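Drakevley Community Sailing – Progress Report to the Stefanou Fund

Period covered: January to the end of the spring term
Prepared by Nasrin Khosravi, program lead

We had a great term on the water and I'm very happy to be writing this one! Your grant paid for 20 places on the beginner keelboat course, and all 20 were filled before the first session. Eleven of those sailors had never set foot on a boat.

Time afloat came to 932 person-hours, a good bit more than we planned in the application. The wind was kind to us, and Despina Shehu moved the start up to 8 a.m. so crews could get 45 minutes of docking practice before the harbor got busy. Their docking is so much better for it – you should see them bring Ada alongside under sail.

Ada has her new mainsail from Tretex, and the old one has been cut down for shore drills (reefing, folding, bending on). The standing rigging was inspected and two shrouds were replaced. We still need a second set of foul weather gear in small sizes, and the tender's outboard is hard to start when it's cold.

Knots and right-of-way rules went well indoors. Chart work was slower, mostly tides, so next term it gets two evenings instead of one. 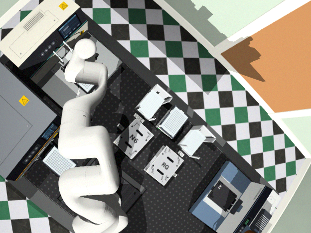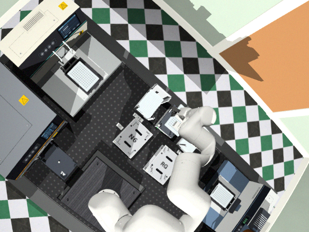 Spending is on track. The sail came in slightly under the quote, and with your agreement we'd like to put the difference toward life jacket servicing. Next up is the overnight passage, with crews standing proper watches and cooking aboard. Despina is drafting the passage plan now and I'll send it over with the updated budget.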